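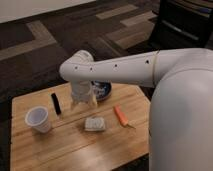 So what happens to my hours then, was the first comment when I posted that Huvside was getting an arm. Fair. I didnt have an answer on Monday and only half have one now. Hours are the same through August. After that Allico decides, and Allico hasn't said.

What has changed - the job list. 303 pick and place runs on it, most of them boring. Lift, move over the bowl, put down, next. We used to do the sorting standing up, 2 of us a shift. Now one sits and watches and writes down the misses. 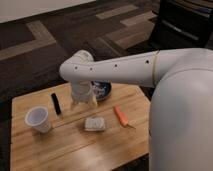

Maltier went the same way last year, a reader wrote in, and the sitting was harder on her than the lifting ever was. I believe it. My back is better, my eyes are shot by 4. You cant look away but there's nothing to do with your hands.

Also the training. 26 pages from Tsao, read it on your own time, sign the last one. I asked for 40 minutes on the clock to go through it together and got a maybe.
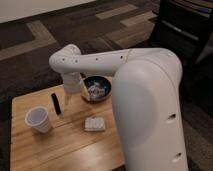
And the pay grade hasn't moved, which is what everyone asks at lunch. Watching counts as "light duty" on the sheet. It isnt light. More when I hear somthing, have to run - shift.

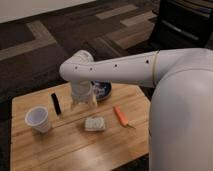
Arm over the table, cup and marker off to the left.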